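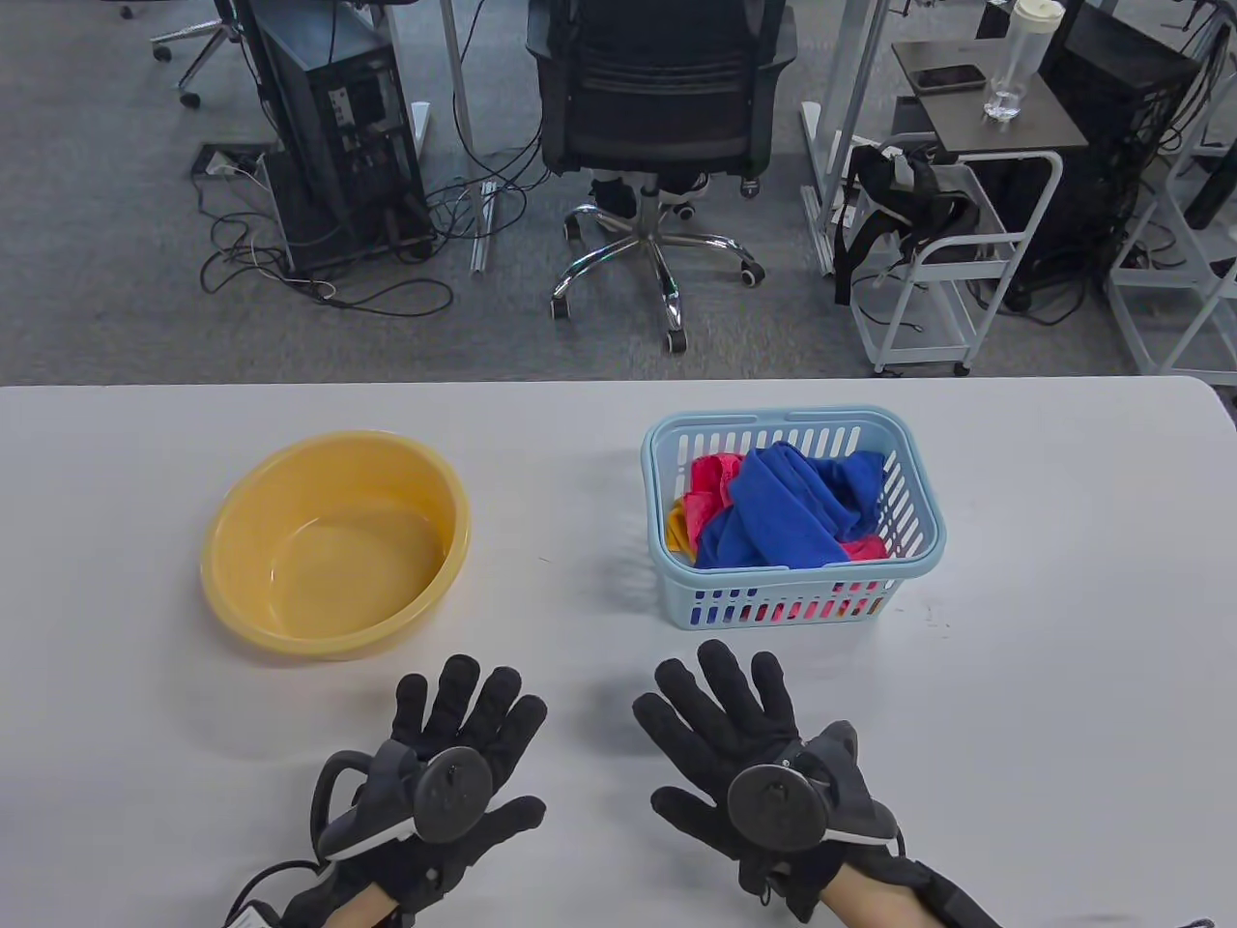
Start position for the cloth task, basin left, basket right.

The arm drove into the side of its table in March. No one was hurt. It bent a bracket and scraped the paint, and we lost most of a month finding out why. I've had a few emails asking what happened, so I'm writing it down once.

The arm is a Benedetti on a fixed post. It was running a policy trained on our cloth recordings, 1084 of them, moving cloths out of a basket and into a basin. Partway through a run it reached into the basket, closed on a cloth, and then slid sideways at a steady speed until it hit the table frame. Giorgia Fiore had her hand on the stop and pressed it right away. The arm still traveled 8 centimeters after contact.

My first guess was the arm controller. We swapped it with the spare from Livance, reran the same start position at quarter speed, and got the same sideways slide at the same point. So it was doing what it had been told to do.

Giorgia went back to the training data and looked at the grasps.

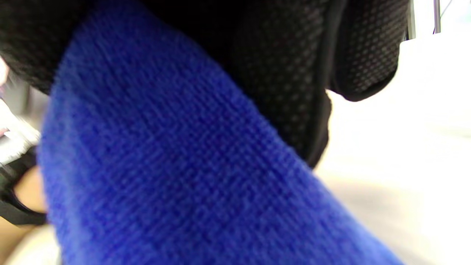 Photo: Giorgia Fiore / tool camera

The hand-held tool works out its own position from its camera. With a cloth pushed up against the lens there isn't much to work from. Knit is especially bad, a grid of tiny stitches that all look alike, and the cloth moves along with the tool. The tracking loses its place. That part we knew. I assumed Vavura, the software that lines up the recordings, would mark those stretches as lost and leave a gap.

It doesn't. When tracking drops, Vavura takes the last good speed and keeps going in a straight line until it picks up the position again. The filled stretch goes into the file with no flag on it. There is a setting for this and it was on by default. I set up the project file, so I should have caught it.

We plotted every recording that weekend. In 112 of them the tool appeared to glide sideways through the wall of the basket right after the grasp. The worst gap was close to 300 frames long.

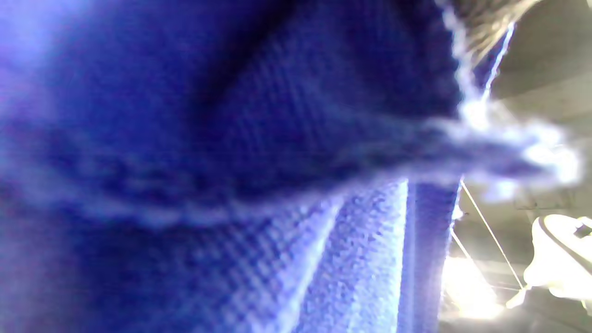
Knit over the lens, with a bit of ceiling on the right.

The glove recordings were fine. The trackers sit on the backs of the hands and get their position another way, so I could compare the two sets, and that's what settled it.

What we changed: fill is off. Any recording with a gap over half a second gets thrown out. The arm now has a hard box around the table that the policy can't command it past, and that should have been there from day one. Speed is capped until further notice. I also moved the force limit down, and I'm still getting false stops when a cloth catches on the basket slots.

The Groker people asked if they could reuse the old set for their own tests. I told them to wait for the cleaned one. The bracket is on order.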